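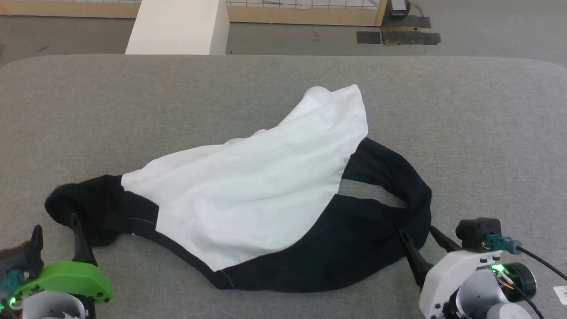
Figure 3. A two-tone garment of black and white fabric lying crumpled on the grey upholstered table, before any flat shape has been found in it.

3.2 Garments made from more than one fabric

We come now to the part of the Vovasdale study that gave us the most to talk about, which was the handling of clothes made up of panels in contrasting colours. In the earlier rounds at Kencombe we had kept mainly to plain items, towels and pillowcases and the like, and we had rather assumed that a second colour would be a help to anyone trying to make sense of a heap of cloth. A boundary between black and white is, after all, very easy to see, and one might expect it to work as a sort of map.

In practice the map is often folded up with everything else. The garment in Figure 3 shows the difficulty well. The white panel has bunched upwards into a loose peak, while the black section runs round it on the left, the bottom and the right in one long curved band, bulky and twisted at one end and looped at the other. Through the loop the grey of the table shows, and it is very tempting to read such an opening as a neck or an armhole. It may be one, of course, but a fold of cloth lying back on itself can make just as convincing a ring, and several of our folders told us afterwards that they had set off confidently from an opening of this kind and had to begin again.

Seams proved a better friend. There is a thin light seam line on the black fabric in Figure 3, near the lower left where it meets the white, and small details like this were mentioned again and again in the interviews. Of the 31 people who took part, 20 said that they looked for a seam or a hem first and followed it along with their fingers until they reached a corner — a habit that many had picked up at home from a parent or grandparent, and which they were often quite surprised to hear themselves describe. A further 11 preferred to lift the whole thing by whatever came to hand, give it a good shake and see how it fell.

We should say a word about the table as well. The Simard tables used at Vovasdale have an upholstered top with rounded corners, and we had some lively discussions about whether this was wise. A padded surface gives a little under the hand, and those who liked it said that it stopped thin cloth from sliding about while they smoothed it. Others missed the hard kitchen worktop they were used to, and felt that creases were slower to press out. We kept the same covering for every session in the Trendby set of garments, so that the comparisons in Section 4 would be fair ones.

One last point concerns when a garment should be counted as "opened". We settled on the moment at which all of its outer edges could be traced without lifting any layer — a rule that served well enough for plain items and less comfortably for these.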